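Posted on April 6, 2021 by the Berkisstead desk

Search reviews... Go

We've been living with the Rollow lounge set, a round table and a gang of red chairs, long enough for the novelty to wear off and the opinions to set in. It cost us £801 delivered, and it comes in a shade I'd call post box.

The table first. It's a pale creamy beige with a proper gloss on it, and it shows every fingerprint I've ever had. Purkico sell a polish for this. I bought the polish. I now have shiny fingerprints.

The red chairs are the reason anyone buys the set, and they do cheer up a corner that used to be all bookshelf and good intentions. A spiky green plant helps too, if you can keep one alive.

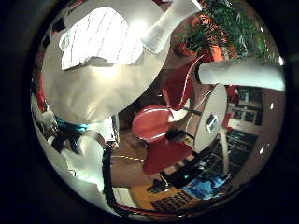
Tran writes that the red is lovely until about four in the afternoon, when it starts to feel like being told off, and that the old 2000 range was kinder on the back. I'd agree about the back. After 55 minutes I begin to shift about, and after 71 I go and find a sofa.

Still, the curved backs look well and the glossy shells wipe clean in seconds, biscuit crumbs included. I've put mine on a maroon-brown floor, a choice my relatives have been very quiet about. The table is big enough for a jigsaw and a pot of tea – just don't expect to put the biscuits down as well if it's a large jigsaw.

The instructions are one sheet, folded nine times, mostly warnings. Allow an evening.
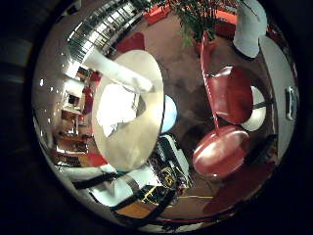
The round table and red chairs, with the plant behind.

Four stars for looks, three for sitting. I'd buy the table again in May if they did it in matt, and I'd want a cushion thrown in with each chair.

Contact us | © Berkisstead 2021 | Back to top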